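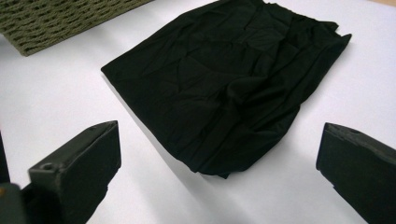

So the folding project has reached the stage where I spend my evenings teaching a table to tidy up, which my sister finds hilarious given the state of my bedroom floor. She has a point.

Quick catch-up if you've wandered in from the soldering iron post. I'm building a small arm that can pick up clothes from a worktop and fold them, or at least make them flatter than they were. I do the bench bits at the Flaretmont workshop, which is ten minutes from mine on the bike, and the printing at home because I like being able to shout at the printer in private. Before the arm gets to do anything clever it has to watch me do the job, over and over, with a gripper I hold in my hand. Squeeze, lift, fold, let go, start again.

I'm up to 187 recordings as of last night. Settimio Farina reckons I'll want 1618 before it's any good, and when I asked where he'd got such an exact number he said it was his old door code. Thanks, Settimio.

The fingers are version 8. Versions 1 to 5 were all the same mistake in different sizes (too bendy at the tip, so they splayed out the moment you squeezed). Version 6 was lovely and snapped. Version 7 fitted beautifully until I noticed I'd mirrored one side and the screws went in from the wrong direction -- I used it for a week anyway out of pure stubbornness. With 8 I went for big chunky blocks and stopped trying to make them look elegant, and I've had no splaying so far! They do want a grippier face, mind you. I've got a strip of rubber from Doležal to try, the stuff they sell for drawer liners, but it's too thick as it comes and I made a right mess trying to slice it down with a craft knife.

Black clothes are the big headache. A stripy tea towel is easy, you can see straight away which bit is which, but with anything black all you get to go on is a bit of shine along the creases. I struggle to find the hem myself half the time, so goodness knows how the software is meant to manage. Czesław Ostrowski suggested I simply not wear black, and I've told him that's not engineering.

Lighting helped more than I expected. I'd been working under one desk lamp, which threw great long shadows off everything, and the first batch of recordings came out so patchy that I binned 22 of them. I've now got two cheap panels pointed at the ceiling and it's much gentler. The white tabletop was a good buy as well (Clorkley, second-hand, one wonky leg, cost me less than the bus fare would have if I hadn't got a lift back with it).

The other thing I've changed is how I start each go. To begin with I was laying everything out neatly, because that's what you do with clothes when you know someone's going to look at them, and of course the arm only learnt about neat clothes. Give it a proper heap and it just pinched at the air. Now I scrunch things up and drop them from over a foot, and wherever they land is where we begin. Much slower, and my folding has got noticeably worse under pressure, but the first test run after switching did get hold of a sleeve and keep hold of it, so I'm calling that a good evening.

Next jobs, in no sensible order: sort out the rubber, reprint the cable clip that keeps pinging off, and move the whole lot to the longer bench before the Tanumberg open evening in October. I've said I'll bring it along and I'm already regretting that a bit -- it takes nearly four minutes to fold a T-shirt and it sulks if you stand too close. If anyone has a good way of cutting thin rubber straight, please put it in the comments. I've run out of plasters.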